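El registro de la jornada en la planta de Barredo: lo que cambia con el nuevo convenio 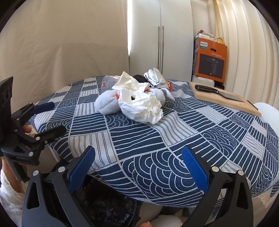

Mantel estampado en azul y blanco, con motivos de ondas y franjas.

La plantilla de Ollel en Barredo ha ratificado el preacuerdo sobre jornada y turnos alcanzado entre la dirección y la representación de los trabajadores. El texto entrará en vigor en septiembre y afecta a más de 2.000 personas, incluidas las del centro logístico de Fastau, que hasta ahora se regían por un acuerdo propio. Dedico esta entrada a los puntos que, a mi juicio, merecen una lectura detenida, dado que el documento difundido en los tablones es extenso y remite con frecuencia a anexos que no todos han recibido.

El primer punto es el cómputo del tiempo de relevo. El convenio anterior consideraba que la jornada comenzaba en el puesto, con la ropa de trabajo puesta y la línea en marcha. La nueva redacción reconoce como tiempo efectivo los 15 minutos destinados al cambio de turno, siempre que el trabajador haya fichado en el torno de acceso a la nave. Quedan fuera los desplazamientos desde el aparcamiento, cuestión que la parte social había planteado desde la primera reunión y que finalmente retiró de la mesa.

En segundo lugar, se modifica el preaviso para los cambios de turno. La empresa deberá comunicarlos con cinco días de antelación y por escrito. Se mantiene la excepción por avería grave o falta de suministro, si bien el artículo correspondiente no define qué ha de entenderse por avería grave. En la sección de prensas esta indefinición ya dio lugar a reclamaciones durante la vigencia del texto anterior, y habría sido deseable que la comisión redactora la resolviera.

El tercer asunto es el de las subcontratas. Los empleados de Hellska, que prestan servicio de mantenimiento dentro del recinto, no quedan incluidos en el ámbito del convenio. Se les reconoce, no obstante, el uso del comedor y del transporte colectivo en las mismas condiciones que al personal propio. Rommel Salazar, delegado de la sección de montaje y miembro de la mesa negociadora, manifestó en la asamblea informativa que la equiparación salarial de este colectivo «sigue pendiente y volverá a plantearse en la próxima negociación». La dirección no ha hecho público su criterio al respecto.

Conviene señalar también lo relativo a la bolsa de horas. Cada trabajador podrá acumular horas de exceso y disfrutarlas en días completos, previa solicitud al responsable de turno. La denegación deberá motivarse. El preacuerdo fija un máximo de dos denegaciones consecutivas – transcurridas estas, la solicitud se entiende concedida, salvo coincidencia con el inventario anual. En Fastau, donde el inventario se realiza por zonas y se prolonga más que en la planta, la aplicación de esta salvedad exigirá un calendario específico que todavía no se ha publicado.

Respecto a la comisión de seguimiento, estará compuesta de forma paritaria y se reunirá a petición de cualquiera de las partes. Las actas se expondrán en los tablones de ambos centros. Las consultas individuales sobre la aplicación del convenio se atenderán los lunes en el local sindical, situado junto a la entrada de personal, y deberán presentarse acompañadas de la última nómina y del cuadrante de turnos vigente.

Los anexos con las tablas salariales no figuran en la copia que he podido consultar – queda, por tanto, para otra entrada el examen del plus de nocturnidad y de su relación con la antigüedad.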